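Can a machine do the dishes yet? Speaker notes, March 11, 2020

OK, start before the slides. Ask for hands: who has a robot vacuum? Then ask who has had to rescue it from under a couch. Same hands, usually. Let them laugh, then go.

Opening point. People ask me at parties when they'll get a robot that folds the towels, and I used to say "soon" because it got me out of the conversation. These days I say I'd settle for one that can pick a lid up off a table without a fuss. Tell the Fonseca story here (the short version!). We gave their demo arm 85 tries at clearing a lunch tray and it managed 31. My nephew would do better, and he's two and hates clearing trays.

Slow down for this part. The hand is the trouble. Shops like Stelon have had arms doing one weld all day long for years, and that's great, but every weld is in the same spot. A kitchen moves around on you. So one way in is to let a person do the chore with the machine's kind of fingers, and find out what two jaws can manage when there's a good brain behind them.

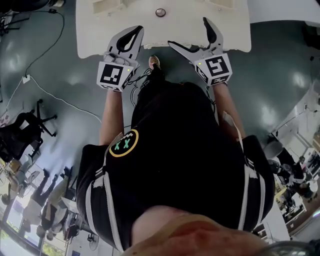 Slide 4: Two hand-held grippers, one person, one white table.

Give them a second to look. Then ask what chore they'd try first with jaws like those. Somebody always yells "socks" - go with it, socks are hard. Védís Ravn likes to argue that buttons are worse, and if she's in the room, let her have a minute.

My honest scorecard: wiping a flat counter, pretty close. Sorting bolts into bins, fine if the bins stay put. Loading a dishwasher, no, not in a house with actual people in it. Bjartur Riis disagrees with me on the dishwasher and he may heckle. Be nice.

Skip the Jetico slide if we're past the half hour. Water, then questions.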